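Kunststoff-Klapptische reinigen und Verfärbungen entfernen

Tischplatten aus weißem Kunststoff sind geschlossenporig, verkratzen aber schnell. In den Kratzern und in geprägten Linien setzt sich Schmutz fest, den ein feuchtes Tuch nicht erreicht.

Benötigt werden: weiche Bürste, zwei Mikrofasertücher, Spülmittel, Natron, lauwarmes Wasser. Scheuermilch und Stahlwolle sind ungeeignet, ebenso Aceton und Nitroverdünnung.

1. Grundreinigung
Lose Krümel abkehren. 9 ml Spülmittel in einen Eimer Wasser geben, die Platte einstreichen und entlang der Prägung bürsten. Mit klarem Wasser nachwischen.

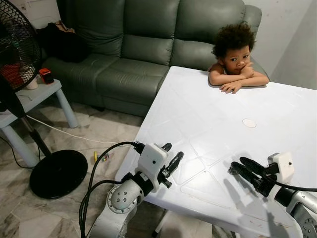 2. Flecken behandeln
200 g Natron mit wenig Wasser zu einer streichfähigen Paste verrühren. Auf Filzstift-, Kaffee- oder Tomatenflecken auftragen und 12 Minuten einwirken lassen. Ohne Druck kreisend abnehmen. Bei hartnäckigen Rändern den Vorgang einmal wiederholen.

3. Vergilbung
Gelbstich durch UV-Licht sitzt im Material und lässt sich durch Reinigen nur abschwächen. Bleichmittel auf Chlorbasis kann die Oberfläche spröde machen.

4. Trocknen und Lagern
Die Platte vollständig abtrocknen, auch an der Unterseite und an den Scharnieren. Metallteile vor dem Einlagern auf Rost prüfen. Den Tisch stehend lagern, nicht unter Last.

Zuletzt überarbeitet im September, Heather Kerslake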